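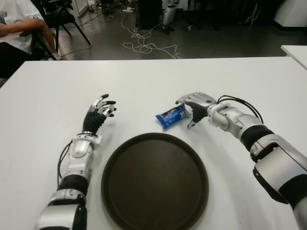
Speaker notes, open day at Mellmont. Speak slowly. Wait for the people in the back.

Good morning and welcome. My name is Roman Lis. We have 70 visitors registered, so please share the chairs. Today we speak about one small task: a snack in a blue wrapper, a round tray, and two robotic hands.
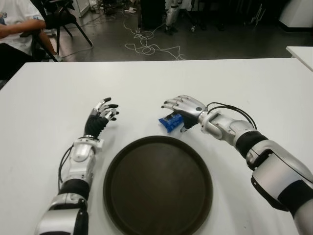

Gonzalo Garrido wrote to me after the June visit that the hands looked slower than his grandmother, and that he liked them more for it. I read this aloud, then pause.

Next point, the fingers. Each one has its own joints, and the tips are black. Ask who wants to guess the hardest object for them.

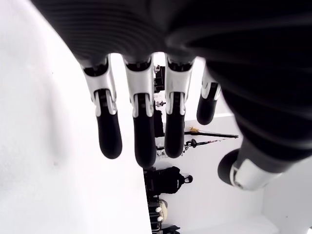
Jolia Open Day Papers, No. 4

The printed version is on the table by the door. Please take one copy per family.

Now the demonstration. Ask the visitors to stay behind the line. Questions come after.

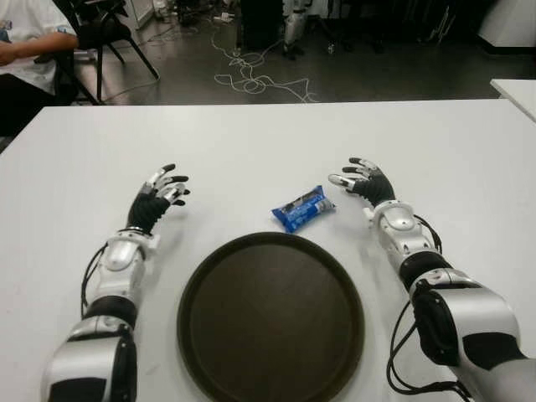
Both hands above the table, with the wrapper between them.

Thank the team from Ononura. Then coffee.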